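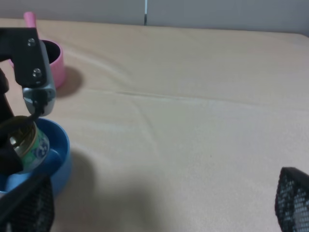
Posted in Opinion, November | By a robot learning tinkerer in the suburbs | 2 comments

I've got a bee in my bonnet about success rates, and if you build robot policies for a living (or for fun, like me) you've probably got the same one.

You know how it goes. A paper lands, there's a table on the second page, and down the right-hand column is a tidy row of percentages. Put the can in the bowl, 94. Take the can out of the bowl, 91. Everybody claps. And I sit there with my cuppa going, righto, but what did the other ones look like? Did the arm miss by a whisker, or did it fling the tin across the room?

Same number either way! That drives me up the wall.

I've been on this since we started comparing Plolex and Emeo, which are the two policies I spend most of my evenings with. Same arm, same wrist camera, same cloth on the table, same toy dishes. Plolex was trained on 500 demonstrations and Emeo on 1,000, and going by the success column you'd say the bigger one wins and we can all go home. But sit and watch the rollouts and you get a completely different feeling. Emeo gets there more often, sure. When it goes wrong, though, it goes wrong with enormous confidence. Plolex dithers. It comes down, has a think, backs off, has another go, and half the time its failures are just it running out of clock.

Which one would I want near my good crockery? The ditherer, every time.

So my argument is that we should be publishing the failures in a form people can look through. I don't mean the blooper reel at the end of the talk (I love the blooper reel, keep the blooper reel). I mean every failed attempt, sorted by what went wrong, from the robot's own view as well as from across the room. The wrist view matters more than people let on. From the outside a bad grasp and a good grasp can look the same right up until the thing drops, and up close you can often see the fingers were skew-whiff from the beginning.

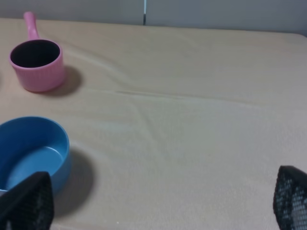
I did this myself over winter for a little project called Avden. It came to 423 failed attempts, all watched by me, mostly in trackies, mostly after dinner. And the sorting was the useful bit. A big pile of them were the arm being late letting go. Another pile came down to where the bowl was sitting -- shove it far enough to the left that the wrist camera only sees part of the rim and both policies went to water. You would never get that out of a percentage. We changed where we put the dishes during training and fixed more in a weekend than I'd managed in months of fiddling with the learning rate.

The pushback I get is that labelling failures is subjective, and fair enough, it is. The Bilyk benchmark had a crack at standard categories and people have grumbled about them ever since. I grumble about them too! But I'd take a slightly wobbly label I can argue with over a clean number I can't see behind. And success is subjective as well, if we're being fair. Is it a success if the can's in the bowl but lying on its side? Ask 2 labs and see how you go.

Anyway, my lot are going up next month, labels and all, dodgy ones included. If you reckon I've put something in the wrong pile, tell me which attempt and I'll have another look.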